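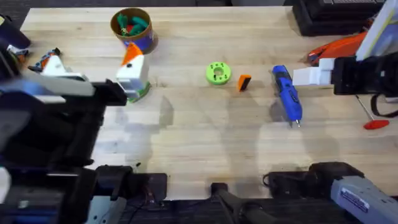
Two arms at the bench, with the rotary tool lying on the wood between them.

Workshop Tips: When a Bench Arm Drops or Crushes Things

Small robot arms are turning up on home workbenches, and most of the trouble they cause is ordinary trouble. A cable gets pinched. A clamp creeps. A gripper lets go when the power does. These notes come out of a fault we had with a pair of arms at the Prekau shared shop, plus letters from readers who had something similar.

What went wrong

The left arm was holding a printed part upright while Orysia Boiko sorted clips. She bumped the power strip with her foot and the supply cut out. The arm sagged, the gripper went slack, and the part fell over. She reached in to catch it. The strip was still live, the plug settled back into its socket, and the arm came up again and went straight for its last position. It caught the side of her hand against the table. She had a bruise and no worse, but there was a knife on the bench that day too.

The log showed 24 restarts over the winter that no one had asked for. We had been blaming the software. It was a worn socket.

Fixing the power

Use a strip with a switch you can reach from where you stand, and mount it on the wall or the side of the bench. Keep it off the floor. Pull each plug and look at the blades. Brown marks or a loose fit mean the strip goes in the trash.

Set the arm so it stays limp after a power cut until you press a button. On our Dultus controllers this is a startup setting and it ships turned off. Check yours by cutting the power on purpose, hands clear, with a rag in the gripper.

Cables

Give every moving cable enough slack for the full reach of the arm, then tie it down at the base. Move the arm by hand through its whole travel with the power off and watch the cable at each joint. If it goes tight anywhere, redo it. Loops hanging off the front of the table get caught by knees and chair arms. Tuck them up under the edge with screw-in clips.

Clamps

Table clamps loosen on soft wood. Tighten them, run the arm for an hour, and tighten them again. A scrap of hardboard under the jaw stops it from chewing a dent. Asmaa Kettani wrote to say hers held fine until March, when the shop heat went off and the tabletop shrank a little. She now checks them on the first of the month.

What to leave on the bench

Unplug a rotary tool, or take out the battery, before it goes anywhere an arm can reach. A gripper closing on the body can push the switch. Take the bit out as well if the job doesn't call for it. Lay screwdrivers and cutters beyond the reach of the arm, and put small clips in a tub so a spill is one thing to pick up.

Marking the reach

Swing the arm out flat in every direction and put masking tape where the tip passes. Hands stay outside the tape while the power is on. Aurel Ardeleanu uses chalk, but it wipes off on your sleeves.

Getting free

If an arm has hold of you, hit the switch first. Pulling makes a small gripper dig in. Once the power is off, most will open by hand.

Next week: getting glue off butcher block.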